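3. What People Do With a Bin After They Stop Liking It

I should say up front that I came into this part of the study expecting to write about kitchens. Our first paper on household storage (the Pekbridge one, if you've read it) was nearly all kitchens, and I had a whole set of interview questions about spice jars ready to go. Then I started visiting people and they kept walking me out to the garage! So this section is about the stuff that gets demoted, and about the slow trip a container makes from the nice part of the house to the part where the dog towels live.

3.1 The demotion path

Hạnh Lý and I did the home visits together, and we read each other's notes the same night while we still remembered what people's voices sounded like. What we both kept writing down was that people almost never throw a storage container away. They move it. A bin gets bought for sweaters or board games, and for a while it has a lid and maybe a label. Then the lid goes missing or cracks, and the bin slides down a level to the laundry room or the mudroom. After that comes the garage or the shed, and there it can stay for a very long time.

We ended up calling this the demotion path, mostly because one woman in Garrido used the word "demoted" while pointing at a tub full of tulip bulbs, and it stuck. Other researchers have talked about the "life cycle" of household goods, and I don't have any big quarrel with that, but a life cycle sounds like it happens by itself. What we heard was people making decisions, often grumpy ones, usually on a Saturday with the car parked out in the driveway.

Joanne Heywood argued in our early meetings that demotion is really about looks: once a thing is ugly, out it goes. I went back through the transcripts with her idea in mind and I'd say she's partly right. Looks get a bin out of the living room. They don't seem to matter one bit after that. A man in Nendgate told me, very cheerfully, that his favorite bin was the worst-looking one he had, "and I'd fight you for it." He could drop a wet rake in it and not feel bad.

3.2 Scratches as permission

That feeling came up so often that I started asking about it directly. I'd ask, would you put muddy boots in this one? And in that one? People had fast, firm answers, and the answers followed the wear on the bin much more closely than the size or the price. A container with a clean inside was for clean things. One that was already scuffed up was fair game. I think of the scratches as a kind of permission slip, and I like that better than the word we used in the grant proposal (it was "affordance degradation," and I apologize to everybody who had to read it). 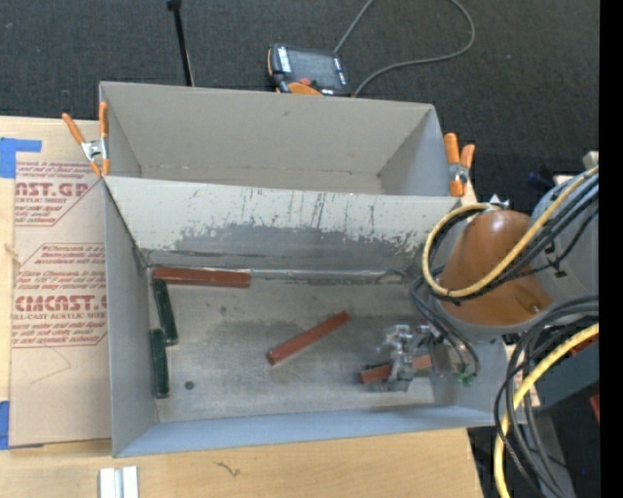 Figure 2. Open-topped gray bins. The inside back wall of the front one is scraped across its lower half, where the pale coating has rubbed away.

Permission works in one direction only. I didn't meet a single person who had moved a bin back up the path, even when it would have been easy to wash it out and pop it on a closet shelf. Hạnh pushed on this in one interview and asked a retired bus driver whether he'd use his potting-soil tub for blankets if he scrubbed it first. He laughed so hard that his wife came in from the yard to see what was going on. "It knows what it is," he told us.

3.3 Where this leaves the questionnaire

All of this made a mess of our mail-in form, which asked people to list containers by room. In Fonditz we had 500 forms printed before the home visits were done, and the garage got a single line at the bottom, right under "other." Of course people crammed their answers in there, or wrote up the margin, or drew an arrow to the back of the page. We coded those by hand. It was slow going, and I'd be lying if I said every arrow was easy to follow.

For the November mailing we've given the garage its own page, and we've added a question asking where each container lived before it got there. Joanne wanted a question on color as well. I was against it at first (the form is already long!) but she talked me into a short one, and it sits at the end, after the part about lids.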